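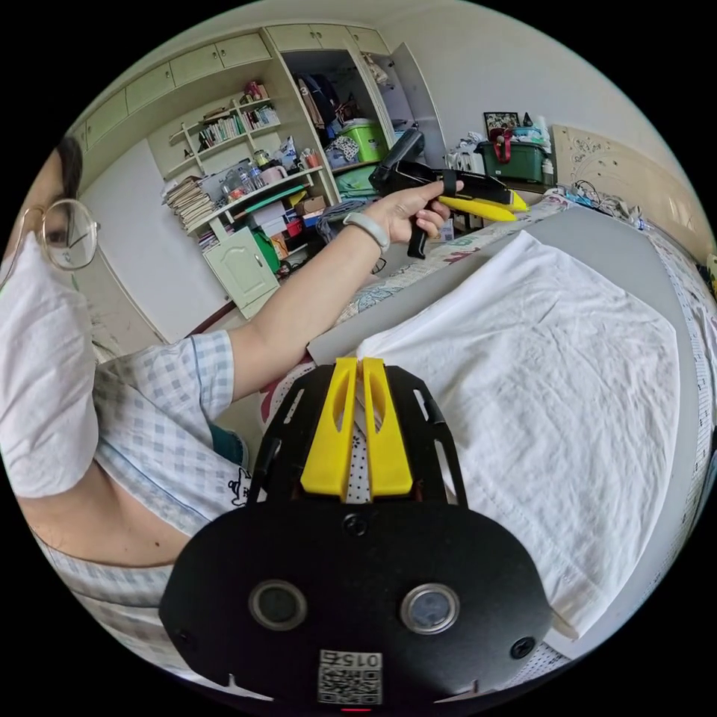 The white sheet over a gray mattress pad, with a carved wood headboard behind.

Bramby Fitted Sheet and Mattress Pad Set

Bedding > Sheets & Pads > Everyday Basics

The Bramby set pairs a plain white sheet with a quilted gray pad, sold together and sized to match. It is made for beds that get used hard: spare rooms that turn into offices, kids' rooms, rentals, and any bedroom where people sit on the mattress as often as they sleep on it.

The sheet is a cotton and polyester blend. It has elastic all the way around the hem and fits mattresses up to 14 inches deep. The blend wrinkles less than straight cotton and dries faster, though it doesn't feel as crisp. If you want all cotton, look at the Rikari sheets instead. They cost more and need ironing if you care about that.

The pad goes under the sheet and stays put with corner straps. It adds a thin layer of softness, but it won't fix a sagging mattress. It comes in gray only. The color can show a little through the white sheet in bright light - customers ask about this, so we mention it. A patterned bedspread on top hides it completely, and a pink and blue floral looks good against the white.

What you get
- 1 fitted sheet, white
- 1 mattress pad, gray
- 2 spare corner straps

Pillowcases are sold separately, in packs of 2.

Sizes
Twin, Full, Queen. The King was dropped in December and we don't have a date for its return. Twin XL mattresses need the Berkine pad, which is cut longer.

Putting it on
Lay the pad flat and hook the straps at the head of the bed first. If your headboard sits tight against the mattress, pull the bed out a few inches before you start. Smooth the pad toward the foot and hook the other two corners. The sheet goes on the same way. The tag marks the bottom right corner.

Washing
Machine wash warm, both pieces. Wash the pad on its own or with towels. Tumble dry low. No bleach on the pad, as the gray will go patchy. The sheet can take a mild bleach now and then. Expect slight shrinkage on the first wash, already allowed for in the sizing.

Customer comments

"Had the Full for two years in our guest room. Straps still good. The sheet has thinned a bit in the middle." - Barbara Chmielewska

"Pad is thinner than I expected but it doesn't slide. Bought a second one for my son's bed." - Casimiro Figueroa

"Please bring back the King." - Mitali Ekanayake

Shipping and returns
Orders placed before 2 p.m. ship the same day from our Sotomayor warehouse. Unwashed sets can be returned within 30 days in the original bag. Once the pad has been on a bed we can't take it back, but we will replace a set with a torn seam or a broken strap in the first year. Send a photo of the damage with your order number.

2,902 people saved this item

Tagged: white sheets, mattress pad, guest bed, easy care

Share (2)

We use cookies to remember your cart and improve this site. Accept | Settings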